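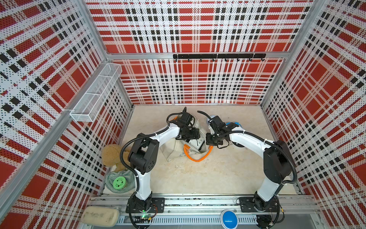 Red, white and black plaid on perforated wall panels.

Unit 4: Repeat and Scale in Printed Surfaces

A repeat is the smallest block of a pattern that can be laid side by side to cover a surface. In a plaid, the block holds one full set of bands in each direction. Measure it from the left edge of one band to the left edge of the next band of the same kind, then do the same from top to bottom. The two figures are often different.

Scale is the size of the repeat compared with the size of the surface. A wall 1000 mm wide with a 60 mm repeat will read as texture from across a room. A much larger repeat on the same wall will read as separate shapes, and any mismatch at a corner will show. The Hosgate sheets in your folder have both kinds.

Cloth brings in a second problem. A print that lies flat on a panel will bend, stretch and disappear into folds once it is on fabric.

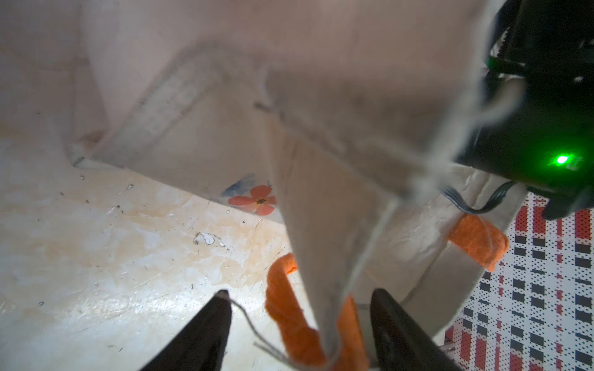
Plan for this before you choose a motif. Small, scattered motifs survive folding well. Long straight stripes do not - the eye follows the line and stops where it breaks at a seam. If stripes are needed, run them parallel to the longest seam and keep the first one 12 mm clear of the stitching.

For the October review, bring one plaid drawn at two scales, with the repeat marked in pencil on each. Use the Prurkora grid paper, code 647. Write the repeat width and height on the back, in millimeters.

Reading: Oberholzer pattern notes, sections on half-drop and mirror repeats.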